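Travow Bench Cell: Set-up and Care Guide
Print this page | E-mail this page
Last updated: Tuesday, October 6, 2020

Section 2. Checking the gripper and wrist camera before a can-sorting run

Brenitz, who supplied the arms, say the cell is ready to use once it has homed. We don't agree. Homing tells you that the joints know where they are. It says very little about the fingers, and less about the camera, which will happily report "OK" with its focus ring loose. Do the steps below at the start of each shift, whatever the status panel says.

Caution: Keep your hand on the stop button for steps 3 to 6. The supplier's leaflet calls the arm "safe to work beside". Treat that as advertising.

1. Switch on at the wall, then at the controller. Wait for the fan to settle. If you get fault 69, switch off, count to ten and start again. The leaflet blames fault 69 on "user wiring". Ours came up with the factory wiring untouched, so don't start pulling cables out.

2. With the power to the motors off, wipe both fingers with a dry cloth, tips included. Feel for play by pushing each one sideways. Any click means the finger screws need doing up again.

3. Put the cans on the wooden top in a close group, colours mixed. Use empties as well as full ones. The automatic grip setting is meant to tell them apart and often can't, so you want to find that out now.

4. Drive the wrist over the group at 125 mm per second with the live view open. 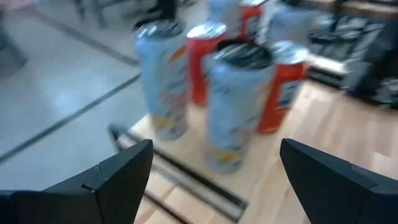 Slow down until you can read the labels in the live view. Don't trust the "motion correction" tick box. Rattana Prasertsri tried it on and off through most of May and could not tell which was which from the results. If the labels are still smeared with the arm standing still, the trouble is in the lens or its mount, and no amount of slowing down will cure it.

Note: The Pratlow software will go on offering grip points from a smeared view, each with a confidence score. Ignore the score. It measures how sure the software is, and we have seen it very sure of a table edge.

5. Close the fingers slowly on nothing. The tips should come together evenly. If one leads the other, run the finger zero routine, then close them again. Two tries is the limit. After that, take the gripper off and look at the linkage.

6. Open the fingers, raise the wrist and look along the top towards the back rail. Spread the cans out before you go on, with at least one near the base of the other arm. The planner claims to leave a gap between arms, but check it at low speed with your own eyes.
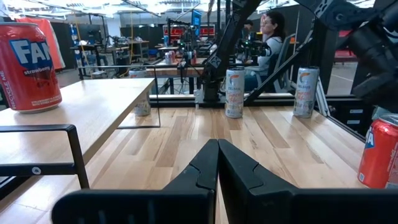
7. Pick up one can, hold it for a slow count of five and set it down. Look at the can afterwards. A dented side means too much force, even when the log says the pick went well.

8. Write the result on the Phetsri sheet by the controller, including the passes. "Seemed fine" is no use to the next shift.

If step 5 or step 7 fails, leave the cell off and tell whoever is on the bench rota. Don't use the remote reset. It clears the message and leaves the fault.

Print this page | E-mail this page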